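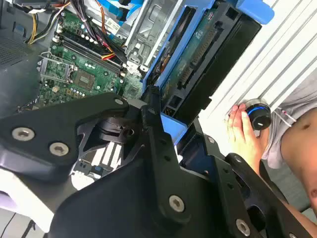 Mesfin Berhe asks why the Holtau tip has started charging for old computers when they used to go in the metal skip for nothing. I've read the council papers, so here goes, in a few posts.

The charge is £10 per desktop, laptop or monitor. It came in at the start of June. Phones, cables and keyboards are still free. You pay by card at the gate, no cash.

Last year the tip took in 2608 computers. The papers don't split that between homes and small businesses, and I think they should have. Businesses were never meant to use it free in the first place.

The old contract was with Dramora. They collected at no cost and kept whatever they could sell on. They've now asked for a fee per load. The council's answer was to pass it on to the person at the gate.
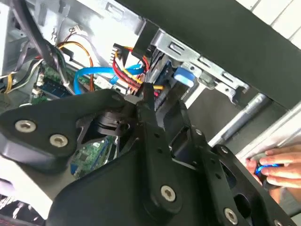
My own view is that some charge was coming whatever happened, but £10 is too much for something that used to be free. People in the flats on Womano Road already leave televisions by the bins. A desktop is easier to carry than a television.

The other thing missing is any mention of reuse. A lot of what goes in that skip still has usable memory in it, and a power supply that could do another few years. The papers talk about weight, and that's all.

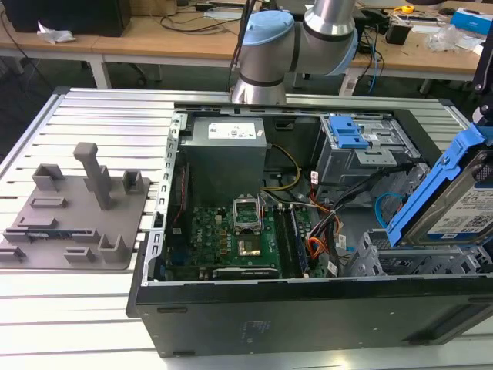
Open tower with the processor socket empty and a memory module still in its slot.

Tilahun, the repair shop behind the station, will take a desktop for free if it's complete. Without a hard drive is fine, they prefer it. They don't want monitors or printers. Ring first, they're short of space.

Before you hand anything over, take the drive out or wipe it properly. Deleting your files and emptying the bin doesn't do it. On most older desktops the drive is held by 4 screws and two cables - have a look at the manual if you've still got it.

Selamawit Abera has pointed out that if you buy a new computer, many shops have to take the old one back. True, and the council leaflet does say so, on the back page in small print. Ask when you order, as the driver won't always take it if it isn't booked.
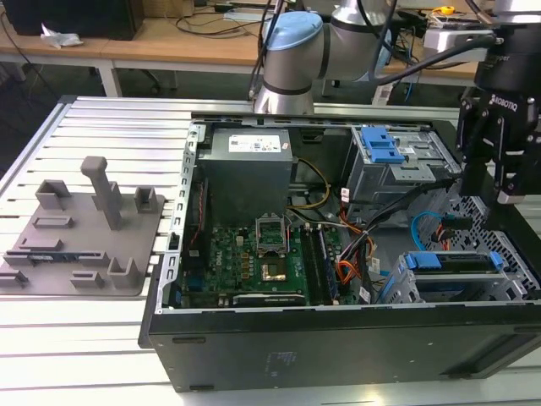
Desktop tower on its side with the side panel off.

The charge is up for review after 4 months. If you want to comment you can write to your councillor or use the form on the waste page. The form only gives you a small box, so I'd send an email.

I've asked for the split between households and businesses. Will add it to this thread when I get a reply.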